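Munshi wanted 80 good runs by August and I was on number 40, steering the arm with my left hand — my right was full of sandwich. You get fond of it. I nudged, it nudged. I pulled back and it pulled back, a bit sulky.

"You're teaching it to hesitate," Malsha said.

"I'm teaching it manners!"

Then I let go of the handle to wipe off some mustard, and the arm waited, and went on waiting, exactly the way I do before I call my sister.

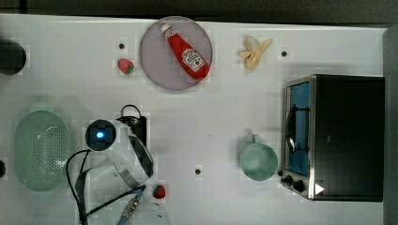

Going for the second strawberry.

So I called her.

Comments

Wubit Assefa: The sister! More please.

pellcombe80: I used to do this job. The mustard is accurate.

Contact | © Andside Stories | Back to top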